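Grostmont Rugby League enters its new season in September with a changed competition format, a central registration system and a fixture list that Xiuying Cao, the league's competitions manager, drew up twice before the clubs accepted it.

The senior division keeps its home-and-away structure. The youth grades do not. Under-14 and under-16 sides will play in regional pools until the midseason break, then be regrouped by results.

"The old format gave us too many games that were decided by halftime," Cao said. "We looked at the margins from last season, grade by grade. In the under-14s the median margin was 34 points. A player on either side of that score is learning very little."

Registration closed with 2,295 players on the books, of whom 1,613 are in the youth grades. Cao said the total is less important to her than where the players are. The Dovura pool has more teams than it has fields with posts, and the eastern pool has the reverse problem.

"Dovura will play triple-headers on some match days, with the first kickoff at 9 a.m.," she said. "The turnaround between games is fixed at 20 minutes. If a game starts late, the halves are shortened. We don't push the rest of the day back."

The rule on shortened halves drew the most objections when the draft went out. Somtochukwu Onuoha, who coaches the Yeoh under-16s, said he argued against it and still has reservations.

"My concern is the bench," Onuoha said. "The rules say every registered substitute plays at least one half. If the half is 20 minutes and not 30, that requirement is met on paper, but the boy has lost a third of his time. I asked for minimum minutes to be written in. What we got was a note that it will be looked at during the break."

Cao confirmed that the note is in the competition rules, under substitutions. She said minimum minutes would need a timekeeper for each team, and most youth fixtures have one timekeeper for the whole ground.

Tackle height has been lowered in all youth grades to the base of the sternum. Referees were briefed in two sessions, and Gareth Pickering, who handles referee appointments, expects the penalty count to rise before it falls.

"The first month will be stop-start," Pickering said. "Coaches should plan for it. The second tackler is where most of the trouble is — the first one goes low, the ball carrier dips, and the second man arrives upright with nowhere to go. We have told referees to judge the second tackler on his own body position."

Pickering has enough referees for the senior division and the under-16s. He does not have enough for the under-14s, and some of those games will be handled by trainees with a senior official on the touchline. Trainees will not be given derby fixtures.

Player transfers between clubs now go through the central system, with a window that shuts at the midseason break. Last season's paper process handled 563 transfer requests, and Cao said a number of them were still open when the season ended. Under the new rules a releasing club has seven days to object in writing. With no objection, the transfer stands.

Mathias Strebel, secretary at Plekmont, said his club supports the change but wants the objection period to start when the club opens the request.

"As written, it starts when the request is sent," Strebel said. "Small clubs check their mail once a week. You could lose a prop without having read the message."

Cao said the start point will stay as it is this season. Clubs may list a second contact, who receives the same notice at the same time. Plekmont has listed one.

The opening round puts Plekmont at home to Yeoh in the senior division, with the under-16 sides of both clubs meeting on the same field beforehand.

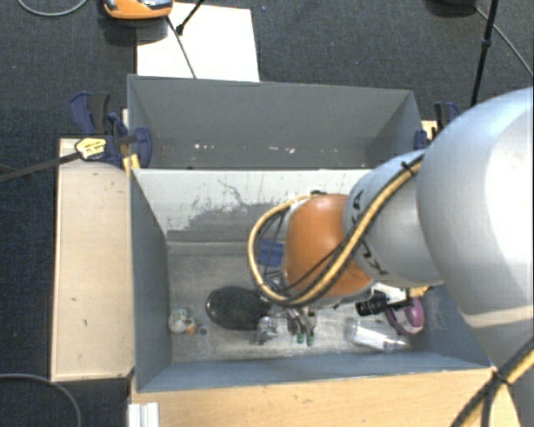
A KUKA robot arm over a gray bin of small objects.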